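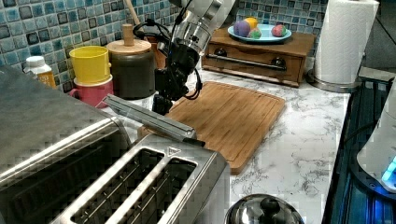 4. Rules for starting and stopping a run

The Semlow project covers safe practice for a single arm working over a household counter. Our first draft borrowed its rules from the Navstead workshop guide, which assumes a bare bench. A kitchen counter is a harder case: a toaster, a pot lid and a plate can all stand within a short distance of the cutting board, and each one limits the paths the arm may take. We therefore wrote 3 rules of our own.

Rule 1. The operator names every object on the counter before power is applied – including those at the back wall.

Rule 2. Cables on the gripper are checked by hand with the arm switched off.

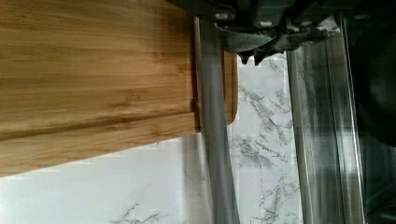 Rule 3. A low approach to any surface is made at reduced speed, and the stop button stays in the operator's hand until the arm has risen again. A stop for any cause is entered in the log with the rule number next to it.

The log held 1,136 entries at the end of March. Of these, 31 were stops under Rule 3. The Baltgate version of the form has 2 extra fields, operator and restart time, and is given in Appendix B.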